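Web design for a small shop, one quote is 18x the other??

dimitra_k
20/06/2026
Need a sanity check. Helping my aunt get a site for her catering business, Momside. Logo, five or six pages, contact form, menu she can edit herself. Two quotes so far. Fotis (freelancer, one guy) says 1000 all in. Drinach wants 18 times that and a "discovery phase" before they even touch the logo. Is that normal? She wants to be live in July.

oldmodem
What's in the Drinach quote exactly. If it's photography and copywriting and a year of support, still high but ok. If it's just a theme and a logo, run.

dimitra_k
Copy yes, photos no. Support is 87 a month on top. Logo is three concepts, two rounds of changes.

pixelpusher50
Unpopular opinion, the cheap one is the risky one. 1000 for logo AND site means a template and a logo he already had lying around. Ask who owns the domain when it's done. Seriously ask that.

oldmodem
Nothing wrong with a template for a caterer. People want the menu, the phone number and whether you deliver. Thats it.
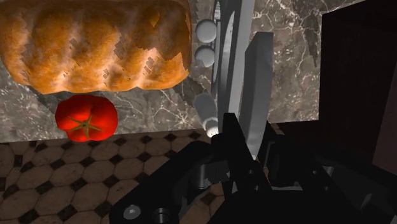

And get the menu as real text on the page. Not a PDF. My cousin's place had a PDF menu for years and every price change meant emailing the web guy and waiting a week.

pixelpusher50
Agree on the PDF. Disagree on the rest, a brand is more than a phone number. If she's going after weddings she's up against people with proper sites.

dimitra_k
Mostly office lunches tbh. Max 50 people. No weddings.

P_Andreadis
Pantelis Andreadis here, I do this for a living, small shop, not bidding. Middle option exists. We used Konstantinidis for the logo on our last two jobs and built the pages ourselves. Splitting logo and site is fine as long as you get the vector files. Domain in your aunts name, her email, her card. Hosting same.

oldmodem
+1 on vector files. A jpg of a logo is useless the day you want it on a van.

pixelpusher50
Can we at least agree 87 a month is a lot for a site that never changes

oldmodem
yes

dimitra_k
Ok asked Fotis about the domain, he says he registers everything under his own account "for convenience". Hmm. Going to ask him to move it before we sign. Will message Konstantinidis monday too.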